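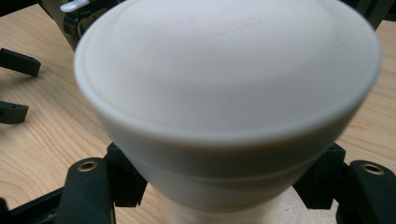
흰 것, 아래쪽 양옆에 블록이 닿은 상태. 나무 작업대.

홈 | 작업노트 | 장비 예약 | 교대표 | 자료실 | 검색 | 이전 글 | 다음 글

3월, 틸라드사이드 2층 작업실. 오전 8시 40분 시작

어제 쓰던 데서 이어서 쓴다. 아침에 커피 한 잔 들고 올라왔더니 레오니 프뤼보가 벌써 와서 손그리퍼 쥐고 연습 중이었다. 나보고 어깨에 힘 빼라고 그렇게 잔소리하더니 본인도 어깨가 귀까지 올라가 있더라 ㅎㅎ

오늘 할 일은 흰 것(다들 그냥 "흰 것"이라고 부르니까 여기서도 그렇게 쓴다) 집어서 옮기는 동작 시연 모으기. 위가 넓고 아래로 갈수록 좁아지는 모양이라 아무 데나 잡으면 블록이 벽을 타고 미끄러진다. 테두리 가까이를 잡으면 처음엔 잘 잡힌 느낌인데 들어 올리는 순간 손목에 이상한 힘이 걸린다. 중간에 가로로 둘러진 홈이 있으니까 그 밑을 노리는 게 지금까지는 제일 낫다. 위에서 곧장 내려가지 말고 조금 비스듬히 들어갈 것. 아폴린이 포장대에서 맨손으로 집을 때도 딱 그 높이를 잡는다고 해서 좀 놀랐다. 본인은 한 번도 의식한 적이 없다고.

9시 30분
첫 묶음 끝. 레오니랑 나랑 번갈아 했고, 버릴 게 7개 나왔다. 전부 내 거다... 급하게 놓은 게 다섯, 잡고 나서 한참 망설인 게 둘. 망설이는 것도 그대로 배운다니까 생각이 필요하면 집기 전에 생각하고 들어가야 한다. 레오니 말로는 내 동작이 "남의 집 냉장고 여는 사람 같다"고 한다. 무슨 뜻인지 알 것 같아서 더 억울하다.

손그리퍼 쥐는 법 메모 (다음에 올라올 사람용):
- 손잡이를 꽉 쥐지 않는다. 30분만 꽉 쥐어도 엄지 밑이 뻐근하다.
- 양쪽 손가락이 물건에 동시에 닿게. 한쪽이 먼저 닿으면 물건이 밀린다.
- 놓고 나서 바로 빼지 말고 숨 한 번 쉬고 위로.
- 시연 하나 끝나면 물건 방향을 바꿔 놓는다. 나도 자꾸 까먹는다.

10시 50분
1층 내려가서 크레이머 셀 옆에 좀 서 있었다. 크레이머는 지난달부터 오전조에서 상자 넣기만 맡고 있고, 우리가 모으는 걸로 흰 것까지 하게 만드는 게 이번 목표다. 어제 오전조 기록이 330개였다고 헤나토 사파타가 화이트보드에 크게 써 놨다. 사람 손으로 하던 것보다 느리다. 그런데 아무도 재촉을 안 하는 게 예전이랑 다르다. 예전에는 줄이 밀리면 뒤에서 한숨 소리부터 들렸는데 지금은 기계가 느리면 다들 그냥 기다린다. 사람한테도 진작 좀 그래 줬으면 좋았을 텐데 하는 생각이 들었고, 헤나토한테 말했더니 웃기만 하고 대답은 안 했다.

아폴린 카레하고 얘기한 것도 적어 둔다. 아폴린은 포장대에서 제일 오래 일한 사람이고 작년 겨울에 손목 때문에 한참 쉬었다. 그래서 나는 당연히 크레이머를 반길 줄 알았는데 반반이라고 한다. 손목은 확실히 편해졌단다. 집에 가서 병뚜껑도 딴다고. 대신 하루가 길어졌다고 했다. 손이 바쁠 때는 옆 사람이랑 수다 떨면서 시간이 갔는데, 이제는 화면을 보면서 멈추면 누르고 또 멈추면 누르고 한다. 눈을 떼면 안 되니까 얘기도 잘 못 한다. 포장대 둘이 마주 보게 놓여 있던 걸 셀 들여놓으면서 한쪽으로 돌려놓은 것도 크다. 이건 도면 그릴 때 우리 쪽에서 아무 생각 없이 정한 거라 듣는데 얼굴이 화끈했다. 다시 마주 보게 돌릴 수 있는지 파브리스한테 물어볼 것!! 전원선 길이만 되면 될 것 같은데.

점심
식당에서 마르셀 롤랑이랑 합석. 마르셀은 교대표 짜는 쪽이라 나랑 보는 게 완전히 다르다. 나는 맨날 몇 번 집었나 몇 번 떨어뜨렸나만 보는데 마르셀은 사람이 몇 시에 어디 서 있는지를 본다. 새 교대표에서는 셀 담당이 6명이고 돌아가면서 2층에 올라와 시연도 하게 되어 있다. 시연하는 시간을 근무로 치느냐 교육으로 치느냐로 아직 얘기 중이란다. 교육으로 치면 수당이 빠진다고. 나는 당연히 근무라고 생각했다. 내가 오전 내내 해 보니까 이거 진짜 일이다. 허리도 아프고 집중도 해야 하고.

마르셀이 또 하나 물어본 게, 아폴린이 집는 방식을 모아서 기계가 배우면 그건 누구 솜씨냐는 거였다. 나는 밥 먹다가 대답을 못 했다. 회사(코클리) 쪽 문서에는 "작업 데이터"라고만 되어 있다. 적어도 시연한 사람 이름은 기록에 남기고 싶은지 본인한테 먼저 물어보자, 거기까지는 둘이 의견이 같았다. 남기기 싫은 사람도 있을 테니까. 내일 아침 모임 때 꺼내 보기로.

14시 10분
오후 묶음. 파브리스 루셀이 올라와서 시키스에 쌓인 시연을 같이 봤다. (시키스 = 우리가 쓰는 기록 프로그램. 이름만 들으면 약 같다는 말을 매번 듣는다.) 지금까지 쌓인 게 2,067개. 꽤 많아 보이는데 파브리스가 쭉 넘겨 보더니 놓는 위치가 너무 비슷하다고 한다. 보니까 진짜 그렇다. 다들 자기 편한 자리에 놓는 버릇이 있어서, 레오니는 몸 가까이, 나는 늘 오른쪽. 개수 채우기는 잠깐 멈추고 자리부터 흩어 놓기로 했다.

파브리스한테 포장대 돌리는 얘기도 꺼냈다. 선은 문제없고 비상정지 버튼 위치를 다시 봐야 한다고. 안 된다는 말은 안 했으니 된 거나 마찬가지다! 이번 달 안에 하자고 했고 본인이 도면 고쳐 준단다.

15시 30분
아폴린이 처음으로 올라와서 손그리퍼를 잡아 봤다. 처음 몇 번은 "이걸로 왜 집어, 손이 있는데" 하면서 엄청 답답해했다. 그러다 조금 지나니까 나보다 훨씬 부드럽게 하는 거다. 들어가는 각도가 아예 다르다. 나는 물건을 보고 들어가는데 아폴린은 놓을 자리를 먼저 보고 들어간다. 손목을 미리 돌려 놓으니까 나중에 비틀 일이 없다. 이걸 왜 이제야 봤나 싶다. 처음부터 포장대 사람들이랑 시작했으면 앞에 모은 것 절반은 안 해도 됐을지도 모른다(내 느낌이고 확인한 건 없음).

한 가지 걸리는 점. 손그리퍼를 오래 들고 있으니 손목 바깥쪽이 당긴다고 아폴린이 말했다. 손목 쓰지 말라고 들여놓은 기계를 가르치느라 손목을 쓰면 곤란하다. 한 번에 20분까지만 하고 쉬는 걸로 우선 정했다. 팔꿈치 받칠 것도 하나 구해 볼 것. 레오니가 창고에 남는 쿠션이 있다고 했는데 본 사람은 레오니뿐이다.

17시쯤 정리하면서
크레이머가 흰 것을 맡는 날짜는 아직 못 정했다. 헤나토는 빨리 해 보고 싶어 하고 마르셀은 교대표가 먼저라고 한다. 나는 오늘 하루 지나고 나니 마르셀 쪽으로 조금 기울었다. 수당 문제가 안 풀린 채로 시연만 더 받는 건 내가 불편하다.

내일로 넘기는 것:
- 아침 모임에서 시연 시간 근무 처리, 이름 기록 얘기
- 놓는 자리 흩뜨리기. 작업대에 테이프로 칸 표시해 보자 (나뭇결 방향 따라 놓는 버릇도 있는 듯, 나만 그런가?)
- 아폴린 동작 따로 묶어서 파브리스한테 넘기기. 본인한테 물어보고 나서
- 포장대 도면
- 쿠션 찾기 (레오니)
- 나: 오른쪽에 그만 놓기

레오니가 밑에 한 줄 쓰고 간다고 해서 그대로 둔다. "어깨도 내리세요. 저도 내릴게요. — L.P."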